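Snack Station Walk-Through – June, Second Floor, Prorel Building

Checked at 9:00 before the first break crowd. Comments follow each item, as the last form apparently had too few. 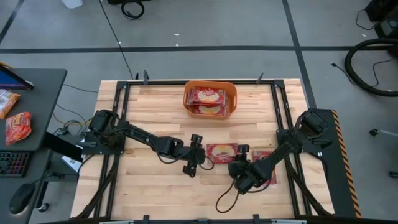

Packing table at time of check. Two red packs in the orange basket, two more on the wood.

1. Tabletop clean and free of splinters
OK. Wiped by hand along the grain. One rough spot near the front, sanded, will look again next month.

2. Basket sound, no cracks or sharp rims
OK. Orange plastic, rounded corners, hard to hurt yourself on, though I have faith in this floor.

3. Packs sealed, seams intact
OK for all four. Squeezed each one gently. The flatbread or pastry on the wrapper is, as ever, rounder than anything I have met inside one.

4. Packs stacked so the lower one is not crushed
PASS WITH COMMENT. The top one sits at a slant on its neighbor. Two deep is fine. Last time it was six deep and we served crumbs.

5. No food left outside the basket
FAIL. Two packs on the tabletop. The item says basket. It has said basket since the Trotasis people wrote this form.

6. Best-by dates readable
OK. Read with the good glasses.

7. Carton weight within limits for the shelf
OK. Shelf is rated for 105 pounds and a full carton is 22. Please stop testing this with four cartons and a coffee urn.

8. Hazard striping present and not peeling
OK. Orange and black, right-hand side. Corners pressed down with a thumb – they hold.

9. Floor clear, walkway open
PASS WITH COMMENT. One flattened Flilov carton leaning on the wall, almost out of the way. Moved it to recycling, where it had been headed for a week.

10. Hand wipes stocked
FAIL. Tub says 100. Tub contains a lid. Refill requested.

Open items: 5, 10. Recheck after lunch.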